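Ticket 1582: Zweiarm-Zelle am Pipettenständer, Regeln für Übergabe und Freigabe
Erstellt von: Tsion Fikre. Zuständig: Ayantu Tilahun. Status: in Bearbeitung 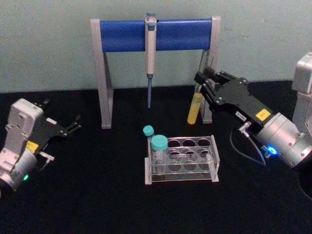
Ich bitte um Klärung von Punkt 2 in unserer Arbeitsanweisung Skaltemis. Dort steht: «Der Arm darf ein Röhrchen nur halten, wenn der andere Arm in Ruheposition ist.» Im Ablauf von Lemma ist das anders programmiert. Der rechte Arm hält das Röhrchen mit dem gelben Inhalt, und der linke Arm steht mit offenem Greifer neben dem Gestell. Für mich ist das keine Ruheposition, aber die Steuerung meldet keinen Verstoss.

Geprüft habe ich bis jetzt:
- Parameterdatei neu geladen, Ergebnis gleich.
- Wartezeit von 4000 ms auf 82 ms gesetzt und wieder zurück. Es hat keinen Einfluss auf die Meldung.
- Protokoll von Bradinix gelesen. Der Begriff «Ruheposition» kommt darin nicht vor.

Antwort Ayantu Tilahun, 10. Dez. 2018
Danke für die genaue Beschreibung. Die Steuerung prüft nur, ob der Arm sich bewegt. Stillstand gilt für sie als Ruhe. Die Anweisung meint aber die Parkstellung ausserhalb vom Arbeitsbereich. Bitte bis zur Korrektur den linken Arm vor jedem Greifen von Hand parken und dies im Protokoll eintragen.

Antwort Tsion Fikre
Verstanden, ich mache es so. Noch eine Frage: Gilt die Regel auch, wenn das Röhrchen in das Gestell unter der Pipette gesetzt wird? Die Spitze zeigt dort nach unten, und ich möchte nicht, dass ein Greifer sie berührt.

Antwort Ayantu Tilahun
Ja, sie gilt auch dort. Den neuen Wortlaut schicke ich zuerst an Gusinham zur Durchsicht. Das Ticket bleibt bis dahin offen.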